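Lozano live session, did anyone else think the banter was too long?

trutix_tapes
Posted Nov 23, 2023
Finally watched the full Lozano set from Lodevthorpe. 37 minutes on the video and I'd guess a third of it is her talking. The songs are great. The story about forgetting the second verse at her own album launch was funny the first time, but she already told it on the radio in the summer.

marrowfat
I liked the talking. She got laughed at for that launch for weeks and now she tells it better than the people who posted the clips. Why would she stop?

trutix_tapes
Because I want to hear "Follell" and she cut it to one verse to make room.

dunmere27
She didn't cut it to make room. Lempi Turunen plays keys on that one and she only got there for the last 5 songs. They did the short version with guitar. It's in the comments under the video.

marrowfat
Didn't know that. Short version was fine, I thought. Better than the album mix, which is all reverb.

gate_and_hinge
Disagree about the album mix. Svetozár Doležal produced it and it sounds like his other records, so if you don't like those you won't like this. Play it on speakers and not on a phone.

marrowfat
I did play it on speakers.

gate_and_hinge
Then we just hear it differently.

dunmere27
Back to the talking – I was at the Lodevthorpe show, about 600 people in, and the story got the biggest reaction of the night apart from the encore. It drags more on video. You don't get the room.

trutix_tapes
Fair enough. I'd still like a version with the songs only. Is there a track list with times anywhere?

dunmere27
Someone posted one under the video but the times are off after the fourth song. I can do a proper one tonight.

trutix_tapes
That would help, thanks.

pollyanna_k
Does anyone know if the December dates are the full band? The ticket page only has her name on it.

gate_and_hinge
Full band for the first two, then solo. She said so in the last newsletter. I'm going to the second one and I'm hoping for the long "Follell", but I wouldn't bet on it.

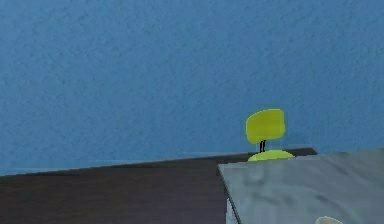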